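Usamos cookies propias y de terceros para mejorar tu experiencia. Aceptar | Configurar

Acta de la reunión del grupo de teleoperación de Lernever
1 de noviembre de 2023 · Por la secretaría del grupo

Bueno, me ha vuelto a tocar el acta, así que va con mi estilo, que ya lo conocéis. Quien quiera la versión seria que se apunte para la próxima (hay hoja en la puerta y está vacía). Empezamos tarde porque el altavoz de la sala no quería emparejarse con nada y los de Avlow entraban por videollamada, y acabamos oyéndolos por mi portátil, con todo el mundo apiñado en una esquina.

1. Aprobación del acta anterior

Se aprueba la de octubre con una corrección: donde puse que el mando izquierdo «iba fatal» tiene que decir que el mando izquierdo tiene retardo. Vale, tienen razón, pero iba fatal.

2. Cómo vamos con las demostraciones

Llevamos 997 demostraciones guardadas de la tarea de la fruta, ¡me da una rabia que no sean mil! De esas, 252 están hechas a mano, llevando el brazo cogido por la muñeca, y las demás con el mando remoto. Yo creía que iríamos más equilibrados, la verdad, pero en octubre casi todos los turnos fueron de mando y se nota.

Se habló bastante rato de si se pueden mezclar las dos cosas en el mismo entrenamiento. Mi opinión (la dije y la repito aquí, que para eso escribo yo) es que sí, pero etiquetadas. Cuando llevas el brazo a mano el movimiento sale redondito, sin paradas, y con el mando nos quedamos todos clavados un segundo antes de cerrar los dedos, pensando. El modelo aprende también esa pausa y luego lo ves ahí quieto encima de la manzana como si se lo estuviera pensando él. Desde Avlow preguntaron si se podían recortar las pausas automáticamente. Se puede, pero la última vez que lo hicimos nos comimos también el momento del agarre en 13 episodios, así que nadie quedó muy convencido y el recorte se deja para más adelante, revisando a ojo una tanda pequeña antes.

Otra cosa que salió: los que somos zurdos llevamos el brazo por otro lado y las trayectorias entran al frutero con un ángulo distinto. A mí me parece estupendo tener variedad, pero pidieron que quede anotado en cada sesión quién es zurdo y quién no. Queda anotado que hay que anotarlo.

3. La cámara de la muñeca

Repasamos en la pantalla grande varias capturas de la cámara de la muñeca y fue lo más entretenido de la tarde, porque cada uno veía un problema diferente. A mí lo que me preocupa es el frutero verde: cuando la pinza está centrada sobre la mesa se nos queda pegado a la izquierda y no entra entero, con la manzana y el mango dentro y el plátano asomando apenas por la esquina de arriba. Quien maneja el mando mirando solo esa vista tiene que acordarse de dónde está lo que no ve, y eso cansa muchísimo.

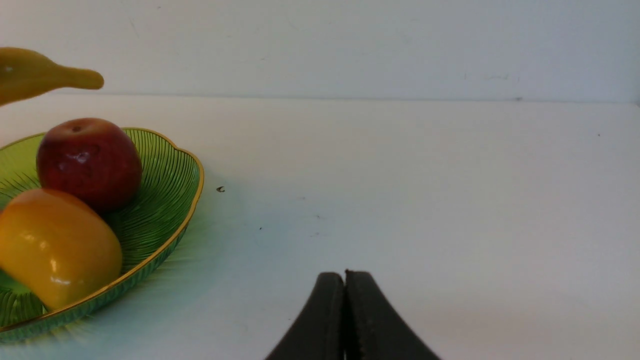 Desde Avlow comentaron que ellos prohíben operar solo con la vista de muñeca durante las primeras sesiones de cada persona, y que obligan a tener delante una segunda vista, fija, con toda la mesa. También dijeron que si el operador ve cosas que el modelo no va a ver después, el modelo acaba copiando decisiones que no puede entender, de modo que esa segunda vista habría que grabarla y dársela también en el entrenamiento.

Aquí hubo lío. Una parte de la sala decía que entonces hay que volver a grabar todo, y otra (yo en esta) que no hace falta tirar nada, que las demostraciones a mano se hicieron mirando la mesa directamente y tienen exactamente el mismo problema y bien que nos sirvieron. Al final quedamos en una prueba corta: misma tarea, misma fruta de juguete, una tanda con vista fija y otra sin ella, y comparamos. Me pareció sensato y además nos fuimos antes a por café.

También se pidió limpiar la mesa entre tandas. En las capturas se ven motitas sueltas sobre el blanco, una justo al lado del borde dorado del frutero, y hay quien teme que el modelo se agarre a ellas como referencia. Yo esto lo veo un poco exagerado, pero pasar un trapo no cuesta nada, así que adelante.

4. La guía para quien empieza

El borrador está colgado en Fultetix, en la carpeta de siempre, y por lo visto lo hemos abierto cuatro gatos. Se leyó en alto el apartado de cómo colocar la pinza antes de grabar: dedos cerrados, fuera del frutero y con mesa libre por delante. Se pidió cambiar «posición cómoda» por algo más concreto, y tienen toda la razón, que mi posición cómoda es tener el codo encima de la mesa. Se añade además una frase para decir que un intento fallido también se guarda, marcado como fallido, y que no se borra por vergüenza. ¡Esto va por varios de los presentes, yo incluida!

Sobre los mandos: hay 2 que funcionan bien y uno con retardo. El del retardo se retira de la grabación y se queda para que la gente practique, aunque a mí eso me da un poco de pena por quien practique, porque luego coge el bueno y se pasa de largo con todo. Se acepta mi pega y se mirará si se puede arreglar antes.

5. Fashola

Nos han escrito desde Fashola para ver si les enseñamos el montaje. Quieren probar ellos mismos a guiar el brazo con la mano y luego con el mando, y ver la diferencia. Por mí encantada, es lo que mejor se explica haciéndolo. Se les contesta que sí, con la condición de que lo que graben en la visita vaya a una carpeta aparte y no se nos cuele en los datos buenos.

6. Lo que queda pendiente

- Etiquetar todas las demostraciones como «a mano» o «mando».
- Montar la vista fija y hacer la prueba corta.
- Corregir la guía en Fultetix (me la quedo yo).
- Mirar el retardo del mando izquierdo.
- Contestar a Fashola.

Ruegos y preguntas: alguien preguntó si podemos pasar ya a otra tarea que no sea la fruta. Hubo aplausos. Se verá cuando esté la prueba.

Comentarios (3)

zurda_y_orgullosa: Lo de anotar quién es zurdo me parece bien, pero ponedlo en la plantilla, que a mano se nos va a olvidar a todos.

mesa4: Falta en el acta que también se habló de bajar la velocidad máxima del mando para los nuevos. No se decidió nada, pero se habló.

Secretaría: Cierto, se me pasó. Lo meto en el orden del día de la siguiente.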